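Section 3. Opening, Closing and Care of the Zipper

This section applies to the small square hard-shell cases in the Bruven children's range, in all printed finishes. Read it before packing the case for the first time. Wheel replacement is covered in Section 4.

3.1 Positioning the case

1. Clear a flat, level surface larger than the case on all sides. A table or a smooth floor is suitable. Gravel and rough concrete will scratch the gloss finish.
2. Lay the case down with the printed lid facing up.
3. Turn the case until the part of the zipper you intend to work on is toward you.
4. Check that the case does not roll or rock. If it does, move it to a more even surface.

Note: The print is on the outside of the shell. Do not slide the case across a surface with the lid facing down.

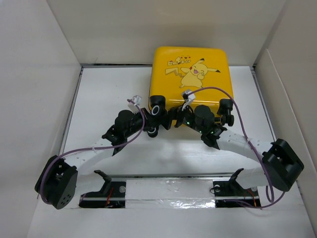 Caution: Do not kneel on the lid to bring the two halves together. The shell is designed to flex slightly and return to shape, but a concentrated load near a corner can distort the edge trim and pull the zipper track out of line.

3.2 Opening

1. Find the slider. It may be anywhere along the track, depending on how the case was last closed.
2. Hold the shell steady with one hand close to the slider.
3. Take the pull between thumb and finger and draw it along the track. Keep the pull in line with the teeth.
4. At each corner, shorten your stroke and follow the curve. Reposition the steadying hand before continuing.
5. Stop when the slider reaches the end of the track. Do not force it further.
6. Lift the lid by its edge. Do not lift it by the slider.

Most zipper faults reported to the Proko service desk begin at a corner. The usual cause is a pull drawn straight outward, away from the shell, which spreads the slider and leaves a gap in the teeth behind it.

A cord may be tied to the pull for users with a weak grip. Use thin, smooth cord and trim the ends short so they cannot enter the track.

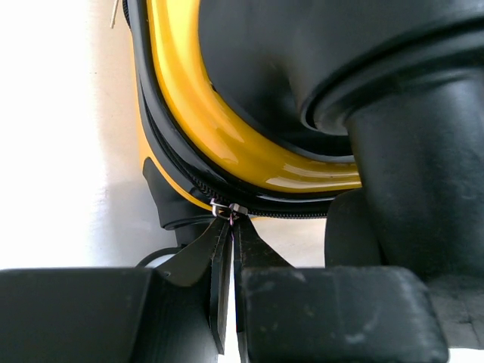

Eirini Moschos writes that the cord made the straight runs easier for her, but that she still goes back to the metal pull at the corners, where the cord lets the slider twist. She adds that a knot tied too close to the slider caught in the teeth twice before she moved it. Both points are consistent with our own tests. Keep the knot at the far end of the pull, and change to a direct grip on curved sections.

3.3 Closing

1. Check that no clothing, strap or lining fabric lies across the track.
2. Lower the lid and align the two halves along the full edge.
3. Press the halves together by hand just ahead of the slider.
4. Draw the slider in strokes of 3 inches or less until the track is closed.
5. Run a fingertip along the teeth. A raised spot means the teeth have not meshed. Draw the slider back past that spot and close again.
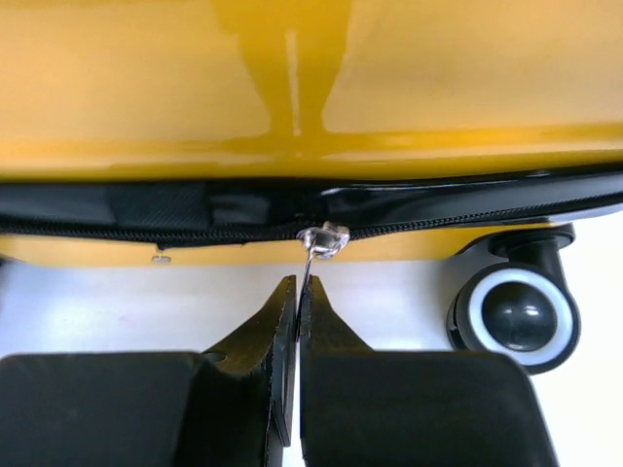
If the slider stops on a straight run, do not pull harder. Back it off a short distance, look for thread or grit, and remove what you find with a dry toothbrush. Sections close to the wheels collect the most dirt and should be checked first.

Caution: Keep fingers clear of the gap between the halves while the slider is moving.

3.4 Lubrication and cleaning

Apply Lagman dry zipper wax after every 10 trips, or sooner if the slider drags. Rub the stick lightly along the closed teeth, work the slider back and forth over the waxed length, and wipe off the excess with a Flokasell cloth. Do not use cooking oil or spray grease — both hold grit and will mark the lining. 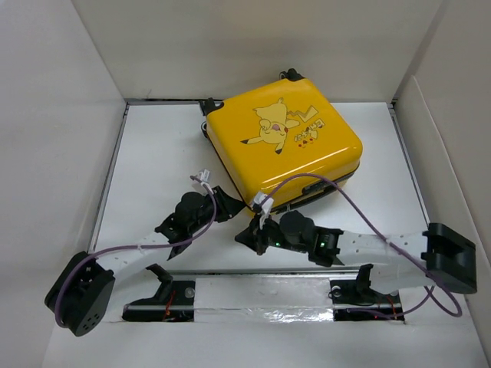 Wipe the shell with a damp cloth and mild dish soap, then dry it. Solvents, scouring pads and melamine sponges will dull the gloss and may lift the print. Clean the wheels separately with a second cloth so that grit is not carried onto the lid.

Note: Leave a washed case unzipped overnight before storing it. Store it closed, with nothing stacked on top.

Zipper sliders are covered for 14 months from purchase. Quote the number on the inside label when requesting a part.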